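The Second Sleeve

Filed under: Fiction, Yarn Tales
November 2023

The cardigan came into Aebischer's in a pillowcase. Folke Bakke put it on the counter and took it out one piece at a time: the back, the two fronts, one sleeve, and five balls of grey wool with the bands still on. A sixth ball had been started and was attached to a few rows of ribbing on a metal needle.

"It only needs the one sleeve," he said.

Esperanza Hutchins had worked at the shop for eleven years and had heard this before. People in Dovcombe brought in things that only needed a sleeve, or a thumb, or the last third of a blanket. She turned the finished sleeve over and looked at the wrong side. The ends were darned in on the diagonal, very small.

"Who knitted it?"

"My sister. She started it for me in the winter." He folded the pillowcase in half, and in half again. "She's got no feeling in her fingers now. She says to find someone and stop bothering her."

"Have you got the pattern?"

He hadn't. There was an envelope with numbers down the back of it, in pencil, and he had brought that. Some of the numbers were crossed out. One of them was 78, underlined, and next to it the word "straight".

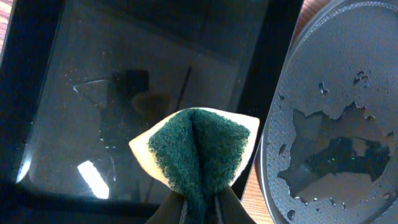
Esperanza told him what she charged and he said that was fine. She told him it would take a while, as she had two christening shawls promised first, and he said that was fine as well. He left his phone number on the back of a Prelix shade card and went out without the pillowcase. She had to run after him with it.

She laid the sleeve out after closing and measured it. The yarn was Lindetti, the old aran weight they'd stopped stocking, and the shade was a grey with a bit of green in it that you only saw near the window. All five bands said dye lot 653. She was glad of that. The gauge was tighter than anything she knitted herself. She went down a needle size, knitted a square, pressed it, and measured it against the sleeve. Then she went down another size and knitted the square again.

By the third square she had it in width but not in length. Her rows were taller. She tried purling with the yarn in her other hand, which she hadn't done since she was a girl, and that was closer.

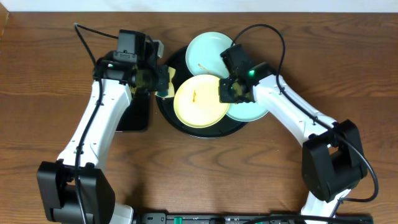 August

The shawls went out in the last week of August and she started on the sleeve that night. She pulled back the few rows of ribbing first. She felt bad about it, but the join would have shown.

The envelope was some help. The increases were there, every sixth row and then every eighth, and 78 turned out to be the stitches across the top of the sleeve before the cap. The cap itself was where the crossing out began. His sister had tried it three ways. Esperanza put the finished sleeve under the lamp and counted the decreases along the edge with a pin, then did it again from the other side and got a different answer.

She rang the number on the shade card.

"I need to ask your sister something," she said. "Did she shape both sides of the cap the same?"

There was a long wait. She could hear a radio and then a woman's voice, quite loud, a long way from the phone.

"She says of course not," said Folke Bakke. "She says my left shoulder's lower. I fell off a shed."

"So the right sleeve won't match this one."

He went away again. The radio went off.

"She says if it matches you've done it wrong. She says come here and she'll show you, it's stupid doing it through me."

Lunch at the Bakkes'

The sister's name was Inger and she had the shoulder of the cardigan worked out to the half row. She made Esperanza read the stitches aloud and kept hold of the sleeve in her lap the whole time, with her hands flat on it. They were still at it when Folke had finished eating, and he sat and waited to be measured again.

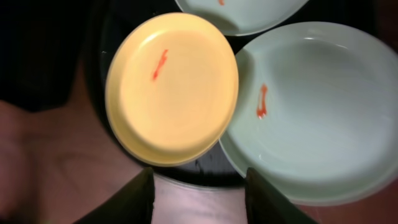

The cap took them most of the afternoon, on paper. Inger wanted two stitches off at the back and one at the front, then a plain row, then the same again, and she wanted it written down in her own shorthand so that Esperanza had to learn that first. They used the plates to hold the paper open. A yellow one went on the left corner, with a short zigzag of orange-red sauce on it that nobody had wiped up, and the pale green one went on the right. Folke asked whether he could have his arm back. Inger told him to keep it where it was.

"You knit loose," she said to Esperanza.

"I've gone down two sizes."

"I can see that. You still knit loose."

Esperanza wrote down the last row of the cap and ruled a line under it. She asked how many stitches there would be for the band, all the way up one front, around the neck and down the other, and Inger said 454 without stopping to think. That seemed like a lot. She went home and picked them up, later, when the sleeve was in, and it was 454.

She used four of the five balls. The sleeve was a row shorter than it should have been and she took it back to the cap and put the row in. The seams she did twice. For the buttons she went through the drawer at the shop and found seven plain horn ones and a spare, and sewed the spare inside the hem.

Folke came in for it on a wet afternoon and tried it on over his shirt between the sock yarn and the till. The shoulders sat level. He did the buttons up from the bottom, all of them, then undid the top one.

"What do I do with the other ball?" he asked.

"Keep it for the elbows."

He put it in his coat pocket. He paid in cash, and then he stood there a bit longer and brought out another envelope, a newer one, with pencil down the back of it.

"She wants to know if you do gloves," he said.

More from Yarn Tales
The Moth Year
A Cone of Navy Four-Ply
What Was in the Button Tin
Steeking for Cowards

All stories copyright of the author. Please ask before reprinting. Contact | Back to top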